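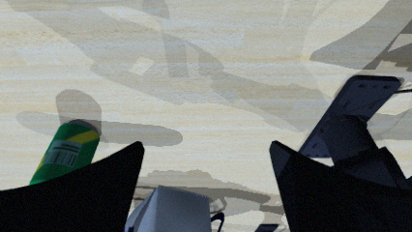

What is Coltside?

A small evening school in Clonside where grown-ups come to learn how to bake bread, from a first plain tin loaf up to rye sours and laminated doughs.

We started in the back of the old Imhof bakery with one deck oven and 15 people on the first course. They all came back for the second one, which we hadn't planned, so we wrote it in a fortnight! These days we teach 80 people a term and have two ovens, a proper proving cupboard and far too many bannetons.

Classes are small because dough needs watching, and so do beginners' hands. You'll weigh, mix, fold and shape your own loaf every week and take it home. Our teachers have all worked night shifts in bakeries - they know what a tired starter smells like and they love talking about it.

Flour comes from Stalent, the mill up the valley. Their stoneground wholemeal is thirsty stuff, so our recipes run a bit wetter than most books. A standard class loaf uses 600 grams of it. New courses open in October and there's a waiting list for the rye one (sorry, we only have so much bench).

No experience needed. Bring an apron and a tea towel.

Posted 8th December by the Coltside team
Print this page | E-mail this page

Comments

crustylass: Did the beginners' course last year and I'm still baking twice a week. The seeded one is my favourite!

Tin Loaf Tim: Is there parking in the evenings?

Coltside: Yes, behind the bakery, use the second gate.

m_hobbs: Any chance of a gluten-free class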